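Gripper Maintenance and Wrist Camera Setup on the Curtain Cell
Student project report, Robotics Workshop II
Submitted 29 August 2022

1. Background

The curtain cell at the Cekarside lab is a single arm with a two-finger gripper and a small camera at the wrist. It was set up by an earlier project group for work on soft materials. Our group took it over in June. The cell had been standing for one semester and the notes left with it covered the software but very little of the hardware.

Our task was to get the cell back into a state where it could be used every day, and to write down how to keep it there. We did not change the control code except for two settings, which are listed in section 4.

2. Condition at the start

The arm itself was in good order. The base bolts were tight and the joints moved freely with the brakes released by hand. The problems were at the wrist. The gripper closed unevenly, with one finger reaching the center line before the other. The camera cable had been taped to the last link and the tape had let go, so the cable rubbed on the housing when the wrist turned. The camera calibration file was for a different lens.

We also found lint in the finger mechanism. Loose fibers had wound around one of the pivots and had to be pulled out with tweezers. The old maintenance sheet, which follows the Oprea template used for all cells in the lab, has no line for this.

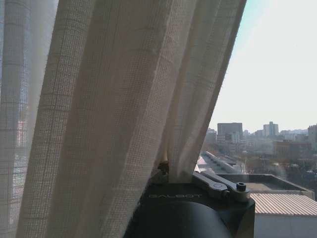 The wrist camera was the first thing we set up again, and most later checks depended on it. We wanted the top of the gripper housing in view at the bottom, so that the operator can judge where the fingers are without a second camera. With the camera in its final bracket position, the GALBOT lettering on the housing can be read, and the two metal linkage bars and the socket cap screw near their right end are also in view. This let us use the screw head as a reference mark. If it moves in the image between two sessions with the gripper in the same position, either the bracket or the housing has shifted. The window is a harder matter. A bright sky next to a backlit curtain is difficult for the automatic exposure, and we fixed the exposure by hand to keep the weave of the fabric clear.

3. Work on the gripper

The power was switched off and locked before any work on the fingers. We removed the fingertips, cleaned the pads with alcohol and wiped down the linkage. The pivots were cleaned with a dry brush. No oil was used, as it would mark the fabric and collect more lint.

The uneven closing came from a worn bushing on one side. We replaced both bushings with parts from the Rusance spares box and set the fingers parallel using a feeler gauge. All screws were then tightened, marked with a paint pen and checked again after 60 cycles. One had turned slightly. We took it out, put on a drop of medium thread locker and left it overnight.

The camera cable now runs through two clips with a loose loop at the wrist joint. The loop needs enough slack for a full turn in either direction.

4. Settings changed

Closing force limit: lowered by one step in the Clirora control panel. At the old value the pads left creases in thin fabric.
Camera exposure: manual, saved under the cell profile.

5. Test run

We ran 300 open and close cycles without fabric, then 190 grasps on a hanging curtain. The gripper closed evenly throughout. There were 6 stops. Four were camera timeouts, traced to a connector that was not fully seated. The other two were force limit stops where a thick fold had bunched up between the fingers. We left the limit as it was.

6. Maintenance routine

Before each session: look at the pads, pull out any fibers, check the paint marks, compare the camera view with the saved reference image.
Every week: brush the pivots, check the cable clips, wipe the lens.
Every semester: remove the fingertips, check the bushings for play, repeat the camera calibration.

7. Open points

The bracket is still the printed one and flexes a little when pushed. A metal version has been drawn but not made. The spares box has one bushing left, and the fiber check should be added to the maintenance sheet.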